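Pitside Boards > Learning & Data > Collection practice

Thread: How much do you move things between takes? (tissue box task)

ratree_r
Hi all, longtime reader and very occasional poster, so forgive me if I ramble a bit. We're building up a set of two-handed examples with the hand-held grippers, and the task I've been given is a woven tissue box with a lid. The instruction that goes with it is "open the box and tidy what's in it," which sounded lovely and simple when I wrote it on the whiteboard in the morning and has been giving me a headache ever since!

The target is 963 good takes for this one object. My question is how much you all change between one take and the next. Do you leave the box on its spot and only vary what your hands do? Do you turn it? Do you shove it right up to the near edge, where it's awkward? I have been doing a bit of everything, and now I'm worried that "a bit of everything" is a fancy name for having no plan.

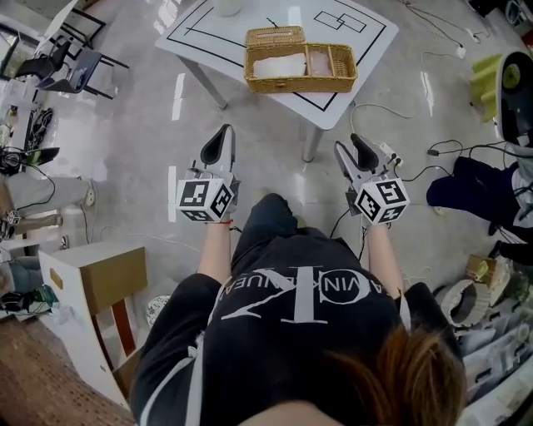 Lid up, both grippers in hand, before going in for the cloth side.

The other thing is the speed. I find I get faster and sloppier as the afternoon goes on, and I can't decide whether that is useful variety or me being tired. Any thoughts very welcome, and thank you for reading all that.

stojan_v
Welcome, and please post more often, we don't bite. My advice is the boring advice: fix everything you can fix for the first stretch. Same spot, same angle, same starting place for the hands. Train on that, look at where it fails, and then start moving the box. If you move everything from the first day you'll have no idea which change hurt you. We did a drawer task at Stovollow in May with the box wandering all over the table and I spent a miserable two weeks trying to work out why the policy grabbed at air on the left side. There were hardly any takes on the left side, that's why. People drift toward wherever is comfortable for the elbow.

manee_m
Stojan, I like you very much, but I disagree with nearly all of that :) If you collect the first big batch from one spot, you end up with a big batch that mostly teaches one spot, and whatever you add later has to shout over it. I'd move the box from the very first take. Only please do it from a list, so the elbow doesn't get a vote. Print a sheet of positions and angles, shuffle it, tape it to the wall and cross them off as you go. It takes an evening to make and it's saved me more grief than any piece of software.

On speed, I'd say stop when you get sloppy. A hesitant take with a correction in it is worth keeping (the correction is the good part!) but a hurried one where the lid gets flicked instead of lifted teaches flicking.

ratree_r
Oh, the shuffled sheet is such a good idea, thank you. I can already tell you I've been favoring the middle. I did try a run with the box at the near edge and it really does change the whole feel of it, because your wrists want to fold in toward your body and the tool wants to stay straight. I had to slow way down.

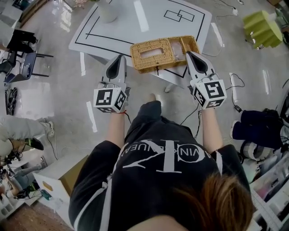
Near-edge position, with the lid partly open and both tools coming in.

Does anyone count a half-open lid as a proper starting state? I've been going back and forth. In somebody's real house the lid would be halfway as often as not, but the label says "open the box," and then is it a different task if it's already partly open?

surachet.k
Same task, different start. Put the start state in its own field and don't touch the instruction. We use closed, partial and open, and the person recording picks one before they pick up the tools. If you leave it until afterward, someone has to watch every take again, and I have been that someone for 2000 clips, and I wouldn't wish it on you.

stojan_v
Agree with Surachet on the field. Still don't agree with Manee on the list, or rather I agree with the list but I'd start with 7 positions and not the whole table. You can always widen it.

manee_m
Seven I could live with. See, we're practically friends.

ratree_r
All right, here is what I did today, Mon 9 March, after reading everybody twice. I made a sheet (small, for Stojan) and shuffled it (for Manee) and added the start state column (for Surachet), and got 72 takes that I'm happy to keep. That's fewer than I usually manage in a day, but I went through them over tea and I threw out hardly any, where normally I'm grumbling and deleting half the evening.

I also went through the recordings from the gripper cameras, which I confess I had been skipping in favor of the overhead view. You see so much more of how the other hand comes in over the basket, and it made me want to check both views before I accept a take.

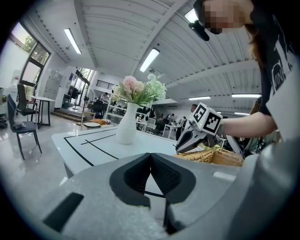 Wichai Jaidee: Check both, yes, but check the gripper view first. If the fingertips are doing something odd you'll catch it there in a second, and the overhead will happily hide it behind your own hand. I'd also ask you to think about the far side of the table and what's standing behind the object. Ours at Thaweesak had the same background in nearly every take, and the policy leaned on it so hard that changing the background alone was enough to confuse it. Swap the things around the box every so often and put that on your sheet too.

ratree_r
I hadn't thought about the background at all! So the vase should travel too. Would you change it on every take or in blocks?

wichai_j
Blocks. You'll lose your mind otherwise.

manee_m
Every take, if you've got a second pair of hands to help. Blocks if you're alone. And write down which one you did, because in three weeks you won't remember.

surachet.k
If you want our column headings for the sheet, I've put them in the Trorkgate folder under "shared." Rename whatever you like, but leave the start state one where it is or the import script gets upset.

ratree_r
Found it, thank you so much, all of you. I'll do blocks tomorrow and report back with the numbers by position, so Stojan and Manee can carry on from there.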